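Accueil Numéros Rubriques Auteurs Soumettre Contact

4.2. La procédure de plainte interne et ses délais

Le corpus compte 149 plaintes visant des responsables d'organes collégiaux, déposées entre l'entrée en vigueur du règlement de Brevcombe et la clôture de l'enquête en mars. Chaque dossier comprend au minimum la lettre de saisine, l'accusé de réception et la décision. Les pièces annexes manquent souvent, en particulier lorsque la plainte a été retirée avant instruction. Nous n'avons pas cherché à reconstituer ces dossiers à partir de la presse locale, dont les récits divergent parfois sur l'identité même des signataires.

Dans 104 cas, la plainte émane de membres de l'organe mis en cause. Ce résultat rejoint celui de Radulović et Majali, qui observaient à Dalano une nette prédominance des saisines internes. Les griefs portent le plus souvent sur la répartition des postes, la convocation tardive des séances et la signature d'actes sans délibération préalable. L'accusation d'enrichissement personnel est plus rare, et elle figure presque toujours à côté d'un grief de procédure – comme si les plaignants hésitaient à la présenter seule.

Le règlement prévoit que le président visé par une plainte se retire de la séance où elle est examinée. L'application de cette règle varie. À Storkmont, le retrait est consigné au procès-verbal avec l'heure de sortie ; à Brevcombe, la mention est absente de la plupart des comptes rendus consultés. Cruickshank y voit une simple négligence de greffe. Hodžić soutient au contraire que l'omission prive le plaignant d'un moyen d'appel, ce que confirment deux décisions annulées pour ce motif.

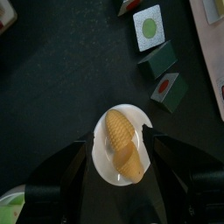
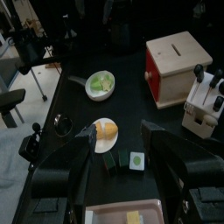

Figure 3. Assiette garnie d'un aliment jaune sur une table sombre (première vue) ; plateau rose pâle et petits blocs sur une table noire (seconde vue).

La durée d'instruction constitue le second point de désaccord. Le texte fixe un plafond de 200 jours à compter de l'accusé de réception, sans prévoir de sanction en cas de dépassement. Plusieurs dossiers ont pourtant été clos après plus de 600 jours, tous dans des circonscriptions où le siège du rapporteur était resté vacant. Trnka propose de faire courir le délai dès le dépôt de la plainte. Cette solution supprimerait l'intervalle, parfois long, qui sépare le dépôt de l'enregistrement, mais elle suppose un service du courrier capable de dater les pièces le jour même.

Les entretiens menés auprès des rapporteurs nuancent ce constat. Ceux-ci attribuent une partie des retards aux demandes de pièces adressées à l'organe mis en cause, qui dispose seul des originaux. L'accès direct aux registres, admis à Storkmont depuis l'arrêt Vukadinović, n'a pas été étendu aux autres circonscriptions. La section suivante examine les effets de cet arrêt sur le traitement des plaintes collectives.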